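Visit to Hijazi: an afternoon with hand-held grippers

In March four of us from Vindisham went to see the gripper workshop at Hijazi. Nizar Bitar had arranged it after we spent most of the winter arguing over which hand-held tool to buy for our own demonstration work. We had read the data sheets for two of them, the Skorno and the Wurnaleck, and could not agree. Ginette Charbonneau runs the workshop and offered to let us use both for an afternoon, on her tables, with her parts.

We signed in at the front desk a little after one. The workshop is on the second floor, past the machine shop, and the elevator was out of service, so the case with our own parts went up the stairs. Visitors get a badge and a pair of safety glasses. The glasses are required in the machine shop and optional upstairs.

Ginette started with a short talk. Her group collects hand-held demonstrations for pick-and-place jobs and then runs them on two arms in the next room. She has used both tools for more than a year. Her view is that the fingers matter more than people expect and the camera mount matters more than the fingers. A mount that shifts by a degree or two between sessions will cost you more than a worn pad will, and it is harder to notice. She asks everyone to check the view before they pick anything up. The tool is held over a bare piece of table with the fingers open, and the person at the screen looks at where the two fingers come into view and how much of each one can be seen.

Prasetyo Hidayat took the first turn, and Ayodele Ezeani sat at the screen. Holding the tool at a steady height is harder than it looks. Prasetyo is tall and kept drifting upward. Ginette told him to rest his elbow against his side, and that helped. 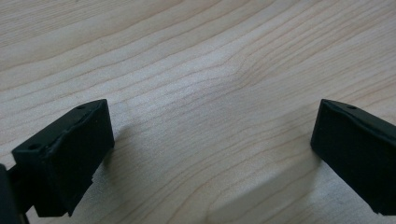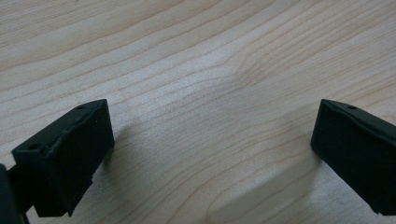

Fingers open, nothing between them.

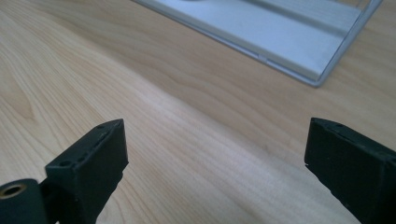 After the view check we moved on to parts. We had brought three kinds from Vindisham: short aluminum spacers, a molded cable clip, and a flat gasket that gives everyone trouble. Each of us did the same set of picks with the Skorno, took a break, and then did the set again with the Wurnaleck. Ginette kept the score sheet.

The Skorno is the lighter of the two and easier on the wrist. The trigger has a long pull, and you can feel the fingers close through it, so I found it natural to slow down just before contact. It handled the spacers and the clips well. On the gasket it was poor. The pads met slightly above the table and pushed the gasket along before they could get under the edge. Maya Saab managed it by pressing one finger down flat and sliding the other one in, but Ginette pointed out that an arm would not repeat that motion reliably, so we did not count those picks.

The Wurnaleck is heavier at the front. By the end of my set my forearm was tired, and I would not want to do a full day with it. Its fingers close more evenly and the tips come closer to the table, and the gasket was possible for all four of us. The trigger is short and stiff. Nizar liked that. Ayodele did not, and dropped several clips by letting go too early.

We did 40 picks per person with each tool. That is not enough to say much about failure rates, and Ginette was clear about it. She uses at least 500 before she will put a number in a report. For us it was enough to learn how each tool feels and where it goes wrong.

Around three there was coffee, and then we saw the arms. There are two of the same model, bolted to separate benches, with one controller cabinet each. Ginette had one of them running a job trained from hand-held demonstrations with the Wurnaleck. It was picking plastic caps out of a shallow bin and setting them in a row. The movement was slower than I had expected, and it stopped twice while we watched. The first stop was a cap on its side, and the arm tried it again and got it. The second time the controller faulted and somebody had to reset it from the cabinet.

Prasetyo asked whether the delay between camera and controller was a problem. The answer was that it had been, at 100 milliseconds, until they moved the camera to its own port. They now measure it at the start of each session and write it on the whiteboard. We do not measure it at all at present, and it went into my notes as the first thing to fix.

Nizar asked about spare parts. Finger pads for the Skorno can be swapped in a minute with one hex key. On the Wurnaleck the whole finger comes off, and the view check has to be done again afterward. Ginette changes pads every 6 weeks under normal use, sooner if the work is dusty. She keeps the old ones in labeled bags so that she can compare the wear if a set of demonstrations looks odd later. She also showed us a drawer of fingers her group had made themselves and given up on. The softest ones gripped very well for a few days and then tore at the corners.

The last half hour was questions. Maya wanted to know about left-handed use. Both tools can be held in either hand, but the trigger guard on the Skorno rubs against the thumb when it is held in the left. Ayodele is left-handed and confirmed this.

We left at half past four and talked it over on the drive back. Three of us favored the Wurnaleck because of the gasket, which is a large share of our work. Ayodele preferred the Skorno and suggested asking for thinner pads before we decide. Nizar has written to the supplier about that. Ginette has offered to lend us a Skorno for two weeks if we collect it ourselves, and Maya will drive over for it once the bench in our back room has been cleared.

Anyone else from Vindisham who wants to go should contact Ginette's office ahead of time, wear closed shoes, and bring their own parts.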